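Automation > Reviews > Small-batch assembly

Halvorsen two-arm bench cell, reviewed after a winter on the shop floor
By Wanda Gallagher
2025-05-01

We put the Halvorsen cell in at Luvine in January to take over tray loading on the white nozzle blocks. Before that it was hand work, 1520 parts on a good shift, and sore wrists by the end of it.

Set-up took Cyril Entwistle 62 hours, more than the manual suggests. Most of that went on the printed markers, which have to be flat and clean or the arms stop and wait. The software is dull and easy to follow.

Output is now 2000 a shift. Two loaders have moved to inspection, on the same pay. Xiomara Kasprzak prefers it but says the day is quieter and she misses the talk across the bench. Those left on the cell spend their time feeding parts and clearing stops, and they should have had more training than the one morning we gave them.

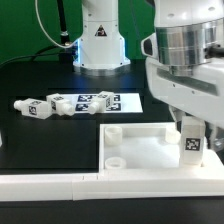

Tray loading: one block held upright at the tray's edge, three more lying on their sides.

Grip is firm and the arms are easy to wipe down. Spares are slow to arrive. I would buy it again, with a longer handover.

Last updated by Đức Chu: spares paragraph amended.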